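Red kit season again

October 18, 2022

I have been putting off the sports drawer since the start of term, and you can guess the state of it by now. Aoife says I could lose a small dog in there, and she may have a point! Anyway, it rained all morning, so I made a pot of tea and got on with it.

My rule, borrowed from Fereshteh years ago, is that everything comes out and gets folded one piece at a time, on a proper flat surface. I used to do it on the bed and it never worked — the duvet swallows every crease you've just smoothed away. A table with a bit of felt on it is far kinder, as slippery fabric stays where you put it. 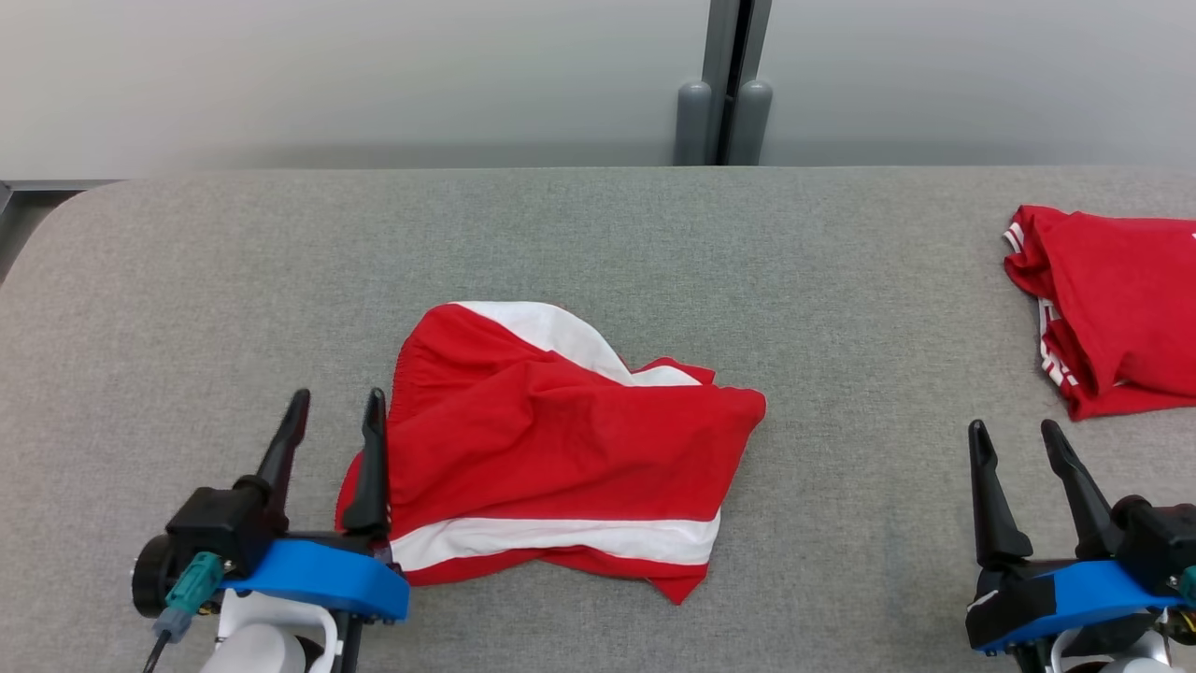 The red one with the white stripes, bunched in a heap.

With sporty things I start by giving them a good shake and finding the elastic, if there is any. Then I lay it all out, smooth from the middle with the side of my hand, and match one edge to the other. Fold in half, fold again, and stand it upright in the drawer so that the stripes show. It takes me 2 minutes when I'm not chatting.

Darragh and Jarlath each get their own side of the drawer now, which has cut down the shouting before training no end. Socks are still to do. I've put them in a bag behind the door — perhaps tomorrow, if it's still raining.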